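Section 4: Packing a Snack Order

This section covers packing shelf-stable snacks and candy into paper carry bags at a Kimaro packing table. Drinks, glass and chilled goods are covered in Section 5. Read Section 3 (Setting Up the Table) before you begin.

4.1 Before you start

1. Wipe down the tabletop and let it dry. Paper bags pick up moisture from the bottom first.
2. Check that the order slip matches the crate number. If they differ, put the crate back on the rack and tell the shift lead.
3. Take one paper bag from the stack. Look at the bottom fold and at both places where the handles are glued on. Throw out any bag with a lifted corner.
4. Open the bag fully and push the bottom flat with your palm.
5. Stand the bag on the table with the handles folded outward.

Note: Bags are delivered in bundles of 300. Do not open a second bundle until the first is used up, or the loose bags will curl.

4.2 Loading large packages

Chips and other pillow-type packages take up most of the opening, so they decide where everything else goes. One large chip package per bag is the normal limit. A second one will fit in the wide bag only.

1. Hold the package by its sealed end, between thumb and fingers. Do not squeeze the middle.
2. Lower it in on a slant, against one side of the bag. It does not have to stand straight.
3. Let go when the lower end touches bottom. Do not press down to make it fit.
4. Check that both handles are free. The twisted paper handles tend to fall inward and get caught across the front of the package. 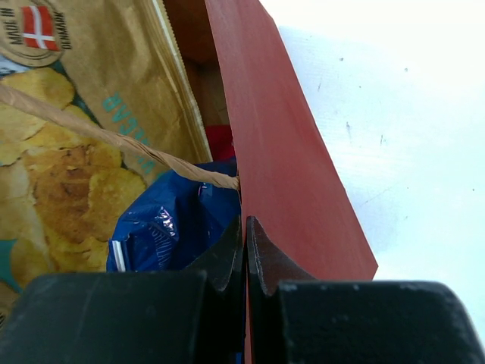
5. Slide a hand down the open side of the bag and feel for remaining space. Smaller packets go here, on edge, with the seals pointing up.
6. If the bag wall bulges, take out the last item and start a second bag.

Caution: Serrated seals can cut through thin paper if they are dragged along the rim. Lift packages clear of the rim when loading and unloading.

Note: Flavor matters on the slip. Salt and vinegar chips are listed separately from plain salted, and the packages can look alike from the back. Read the front before you load.

4.3 Loading candy bags

Candy bags are small for their weight. Hard candy settles to one end when the bag is picked up, and a bag that was flat on the table can become a lump at the bottom of the carry bag.

1. Lay each candy bag flat on the table, away from the carry bag.
2. Read the name and variety against the slip. For fruit candy, check the variety word as well as the brand, as several kinds are ordered under one brand name.
3. Run a finger along both end seals. Set aside any bag with a split or a soft, open corner.
4. Spread the candy evenly with a light pat.
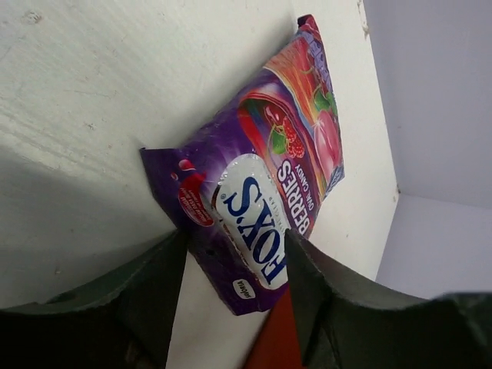
Figure 4-2. Fox's berries candy bag, lying flat.

5. Pick up the bag by the middle and place it in the carry bag beside the chips, never on top of them.
6. If there are several candy bags, divide them between the two sides so the carry bag does not lean.

Caution: Do not load more than 2,000 grams of candy in one carry bag. The handles may hold for a short lift and then pull loose on the way to the counter.

4.4 Closing and labeling

1. Bring the handles up and together. The rims should meet without force.
2. Lift the bag an inch off the table and set it down again. If it tips, move the heaviest item toward the center.
3. Stick the order label on the outside panel, 40 mm below the rim. Keep it off the fold.
4. Initial the slip and drop it in last, printed side up.
5. Put the bag on the Closgate shelf, label facing out.

Orders of more than one bag: write the bag number and the total on each label, for example 1/2 and 2/2. Keep the bags next to each other on the shelf.

4.5 If something is wrong

Torn rim: repack in a new bag. Do not tape.

Handle loose at one end: repack in a new bag.

Item missing from the crate: leave the line on the slip blank and put the bag on the hold shelf. Do not substitute another flavor unless the slip has the S mark.

Crushed chips: return the package to the crate with a red tag and use code 67 on the return form.

Label will not stick: the panel is dusty or damp. Wipe with a dry cloth and use a new label.

For questions about this section, contact Randa Nimri or Tamer Matar at the Hastcombe packing room. Section last revised 02/01/2022.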